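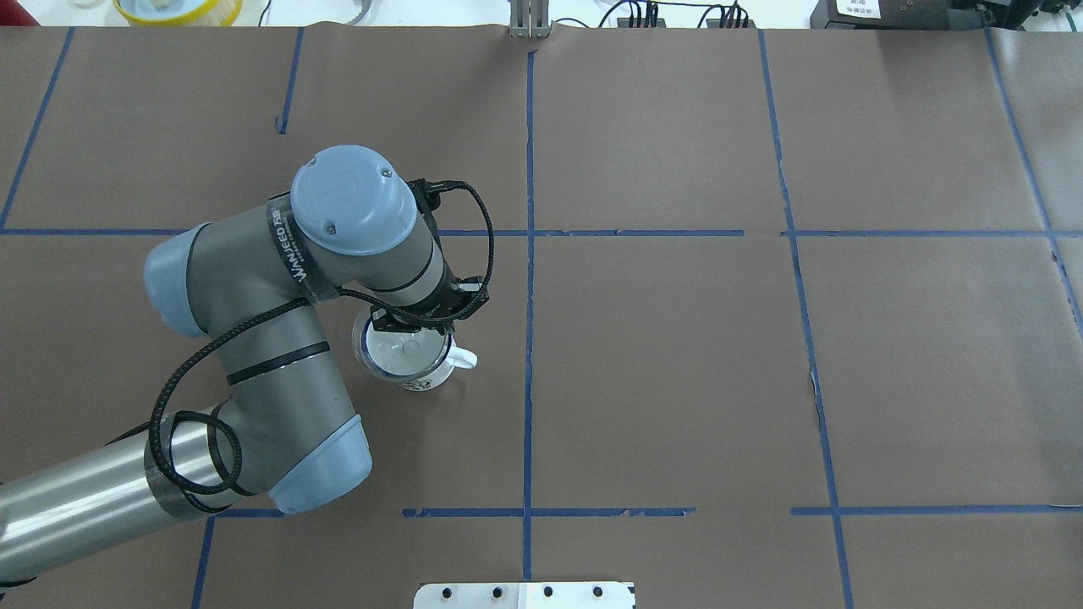

Mug school at Stidton

Apr 28, 2025

I spent my lunch hour today learning to teach a robot arm, and I am hooked. The folks at Stidton, the little workshop over on the Irnden side of the tracks, have been at it since January, and they finally let me have a turn (I had only been asking every week!).

The lesson is about as homey as it gets: reach for a mug, get the two fingers down into it, pick it up, set it down in another square. They've got brown paper over the whole table and blue tape marking it off, so you can start the mug somewhere different every time. That matters a lot, I'm told. If the mug always starts in the same spot, the arm only ever learns that one spot.

There are 2 ways to teach it. You can take hold of the arm and walk it through the move yourself, which feels a bit like dancing with a very stiff partner, or you can sit off to the side with the remote setup, called Simum, and steer from there. I liked the remote better. Your hand moves, the arm moves, and after a few minutes you forget there's any gap between the two - until you come in too low and everybody in the room sucks in their breath.

The tally on the whiteboard was 1412 saved runs when I walked in. A good operator does around 100 in an afternoon. I did four, and one of those got thrown out because I stopped halfway to ask a question. Apparently pauses are bad, since the arm will happily learn to pause too.

Next up is a set of bowls, and after that they want to try the whole thing again at the Sikora building, where the light is different and the table is lower. They're looking for more people to come in and drive, no experience needed. Sessions are weekday afternoons, you sign up at the front desk, and please leave your coffee outside. I've already put my name down for another round.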